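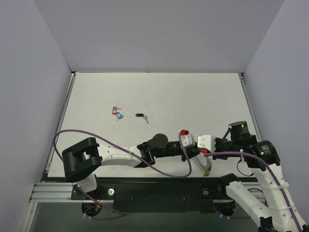 Technology Licensing Associate, Fliltmont Research Foundation

Every year the labs at our university send us 486 invention disclosures. A few are brilliant, many are promising, and at least one will be a better mousetrap with mice attached to the budget. We need someone to read them.

You will join the licensing office in the Bileson Building, second floor, past the vending machine that takes your dollar as a gift. The work is finding companies willing to turn federally funded research into something a person can buy, and then talking both sides through the paperwork until they sign it.

What you'll do
Meet with faculty who believe their patent is worth a billion dollars, and with companies who believe it is worth lunch
Write one-page summaries of 200-page grant reports
File invention reports with funding agencies on time
Help run the Usmani Fund, which gives small awards to get prototypes out of the lab
Keep our records in Sakix, a database older than some of our inventors

What you'll need
A degree in science, engineering or law
2 years of work in licensing, research administration or a startup (failed startups count in full)
Clear writing
The ability to say "prior art" gently

A patent bar registration is nice to have. So is a sense of humor, though we can't pay extra for it.

Full time, 30 vacation days, decent health plan, parking by lottery. Send a resume and a one-page letter to the licensing office by the end of February. Interviews are on campus and start at 9 a.m. Coffee is provided, and we hold no patents on it.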